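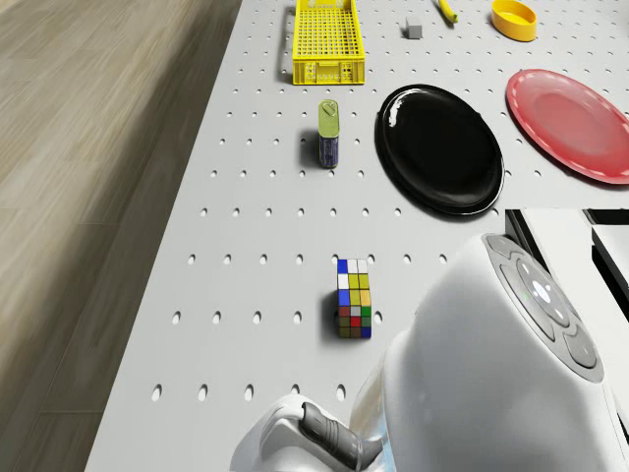

21 May 2025

Long evening on the arm, and I want to get it all down before I forget which number I changed and why.

So the simulator finally behaves like a place where things might get picked up. For two weeks it has behaved like a place where things get flung. I got the table loaded with its rows of holes, put the wooden floor in beside it, and then dragged in far more clutter than I needed - the yellow basket, the two plates, a bowl, the little can, the Rubik's cube. Encarnación says I decorate when I should be debugging and she has a point, but I find it so much easier to tell when something is wrong if there are ordinary objects in view. A grey box drifting sideways looks like a grey box. A Rubik's cube drifting sideways looks like a bug!

The first job was the table itself. I'd been fighting it since the weekend. Every time I pressed go, anything small would shiver on the surface, creep towards a hole and then hop. I had assumed it was friction and had been pushing the friction up and up until the cube might as well have been glued down, and it still hopped. Bonifacio rang at teatime (about something else, he wants his clamps back) and asked whether I was using the same shape for looking at and for bumping into. I was. All those holes, every single one, being worked out as a proper edge that things could catch on. I swapped the bumping shape for one plain flat slab, left the holes in the one you look at, and the shivering stopped on the first go. I felt a bit sick and also very happy. He was unbearable about it and I said he could have the clamps on Friday week, which I now have to remember.

It runs faster too. Before the change I was getting 15 updates in the time it should do 74, and now it does the full 74 and the fan on the laptop has gone quiet. I'd got so used to that fan I kept looking round for what had stopped.

Then the gripper. I'm after something very dull: start above the cube, come down, close, lift, move over to the basket, let go. That's the whole ambition for this month. Once it does that with the cube I'll try the can, and once it does the can I'll try a plate, and I'm in no hurry at all to get to the plate. The black one especially, it's glossy and wide at the rim and I have no idea yet how I'd get hold of it. Encarnación thinks slide it to the edge of the table and grab the overhang, the way you'd pick a coin up off a counter. Might be right. I've written it on the wall.

Run one, the gripper came down a good way short of the cube and closed on nothing. Run two, same. It was so exactly the same that I stopped blaming luck and went looking, and found I'd been measuring from the wrist and the model measures from the fingertips. So I'd been adding the length of the fingers in twice. Changed that and it came down beautifully, right over the cube, and then closed with one finger on a face and the other on a corner, and the cube spun round like a top and fell over. Progress, though! I made toast.

After the toast I turned the cube a little at a time to see how square it has to be before the grip holds. Quite square. I can either always put it down neatly, which is cheating and won't help on the real bench, or get the wrist to turn and match. I've started on the wrist. There's a bit of sums involved that I have done wrong in the same way three times now, always a minus sign, so I've stopped for the night on that one before I make it four.

I also spent far too long on the lamp. The shadows all go off to the left at the moment and I quite like it, you can tell straight away if something is sitting on the table or hovering a hair above it. But the real bench at Lististhorpe has the window on the other side, and if I'm going to teach the camera anything useful I ought to move the light about and not get fond of one setting. I made a list of lamp positions. I did not do any of them. I went back to admiring the shine on the black plate for a while instead, which was not on any list.

About the real bench. The Kasside motors have come, or at least the box has. Encarnación collected it and says one corner is bashed in, so we'll open it together at the workshop and take photos as we go in case it needs to go back. The bracket for the shoulder is still with Villalobos. I'd wanted the whole thing up and moving by last November, which makes me laugh now, as in November I hadn't even worked out which way round the elbow went. The Vostix board is fine on its own and blinks when it's meant to. I haven't dared plug it into anything that can move.

Things for tomorrow, if I get an hour after work. Sort the minus sign. Save the table somewhere sensible with a proper name, it's currently called table_new_new_flat and so is one other file. Try the grip on the can standing up, just to see, without letting myself get dragged in. Write down the friction number, which I put back to what it was before I started meddling, and leave it alone. Ring Bonifacio and ask how he did his gripper pads, as he was going on about cutting up a bicycle inner tube and I wasn't listening properly because I was cross about the slab.

It's past midnight and the laptop is still warm on my knees. One more run with the cube dead square, then bed.

Did it. Up it went, over to the basket, and in. Watched it four times.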